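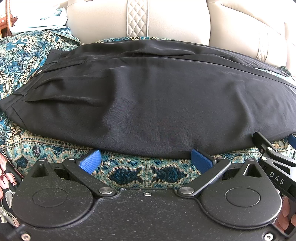
4.2 Folding as paid work

Trousers were the garment the folders at Kolton talked about most. Before the change they were finished at the table by hand, one pair at a time, and a new starter was not trusted with them until she had spent some weeks on towels and bed linen. Since the firm took on the demonstration contract, part of each shift has gone to folding the same kinds of garment with a pair of hand-held grippers, so that the recorded movements can be used to train the folding arms at the Cukasus site. In Figure 2 the trousers are already folded lengthwise, with the waistband at the left, and the blue pads of one gripper are against their lower edge while a second gripper reaches the far end of the leg. Our participants described this stage as the one where the tool and the trade part company. By hand, a folder runs her palm down the crease and knows from the feel whether the pleat has stayed where it was pressed. With the grippers she has to judge it by eye.

Demonstrations are recorded in furnished rooms as well as at the tables, and a couch with a patterned throw on it, as in the figure, is a harder surface than a table. The seat gives under the tool, and a throw can ride up with the garment. Rosalinda Panganiban, who had folded at Kolton for longer than anyone else we interviewed, put it in terms of where her attention went: "At the table I am looking at the trousers. On the couch I am looking at the blanket, because if I pick up the blanket I have to start again." The instructions issued with the grippers did not mention this. Folders worked out their own ways of dealing with it and passed them on during breaks, most often by pinching shallow and lifting before pulling.

The pay arrangement for demonstration work differs from that for ordinary folding. At the tables, staff are paid by the hour with a weekly target. For demonstrations they are paid the same hourly rate, but a recording is only accepted if it meets conditions set by the contractor: both grippers in use, no bare-hand contact with the garment, and a finished fold inside the time limit. Rejected recordings do not reduce pay. They are, however, listed against the folder's name on a sheet that supervisors can see, and most participants treated the sheet as a target in all but name. Of the 1,990 recordings made during our period of observation, 352 were rejected. Supervisors gave bare-hand contact as the commonest reason. Several folders told us they had touched the cloth without knowing it, usually to smooth it at the end.

Smoothing deserves a closer look. In ordinary work the last pass of the hand is partly a check and partly a habit, and folders disagreed over which. Aleksandra Sobczak regarded it as the point at which she decided whether a garment could go out. Refilwe Masilela thought most of it could be dropped without any customer noticing, and said that the grippers had shown her how much of her own work was "just being polite to the clothes". Both had been asked to leave it out of demonstrations. Masilela had since stopped doing it at the table too, and her supervisor had spoken to her about it. We return to this case in section 5, as it is one of the few in which a habit learned for the recordings moved back into ordinary work.

Physical strain was raised in every interview. Table folding is hard on the shoulders and lower back. Demonstration folding was said to be easier on the back, as the pace is slower, but worse for the thumb and the base of the palm, where the grip is held closed. Participants preferred to alternate, and the rota in use when we began allowed for this, with no one on the grippers for more than two hours together. By September the rota had been changed so that a smaller group did whole shifts of demonstrations. Management explained the change by consistency of the recordings. The folders concerned had been picked for their low rejection rates, and two of them said they would have recorded less carefully had they known.

Views on what the recordings were for also varied. The firm's briefing, given by Rochelle Wihongi on a Thursday before the late shift, stated that the arms at Cukasus would take flat items first and that trousers and shirts would stay with people for the length of the contract. Most folders accepted this as far as it went. What they questioned was why, in that case, so many of the recordings were of trousers. Wihongi told us later that the mix of garments was set by the contractor and that she had asked the same thing.

Few participants spoke of being replaced outright. They spoke more often about the order in which people learned the job. Towels and linen are where a new starter picks up speed and learns to square an edge, and if those go to the arms first, the beginner's work goes with them. Sze-wing Chiu, who trained new staff, had taken on no one since the contract began. She had been asked to write down how trousers are folded, for use at Cukasus, and had got as far as the waistband.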